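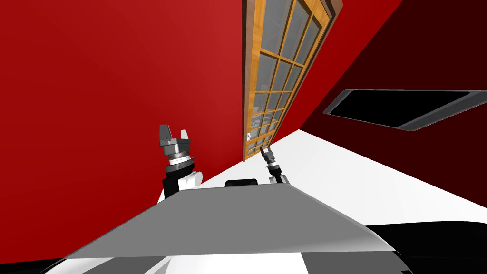

About Gakel Family Services

Gakel Family Services offers free counselling to the parents, partners and children of people living with a gambling problem. Our main centre is in Flores, with a smaller office in Skullberg open until 7 in the evening. Each year our counsellors hold some 3,000 appointments - in person, by phone or by video.

The service is led by Milagros Zapata, Executive Director. Jhosep Inga manages the counselling program and Lizeth Ríos coordinates peer support groups in English and Spanish. Annual reports are released each April.

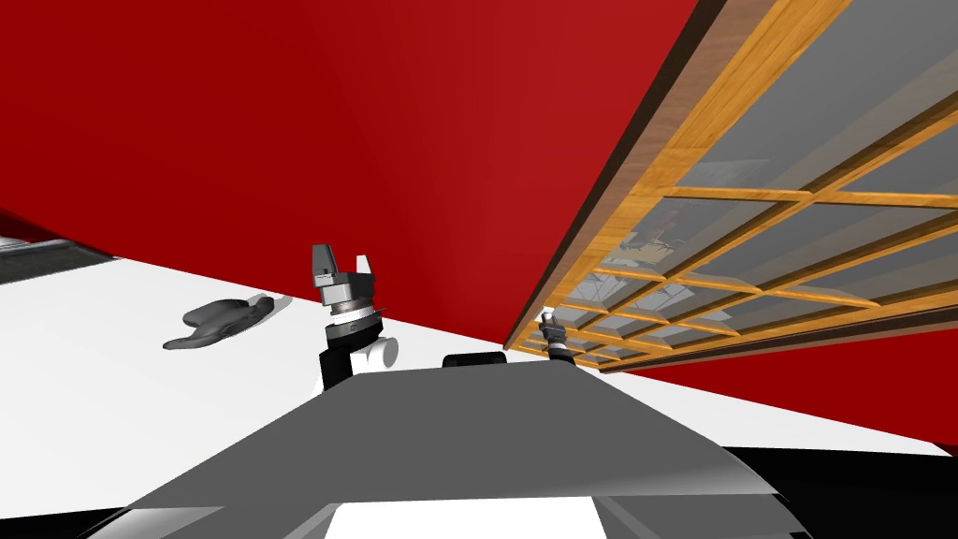 Do I need a referral from a doctor?

Family members may contact the centre directly, and a first appointment is normally offered within 2 weeks. The person who gambles does not have to attend or be told.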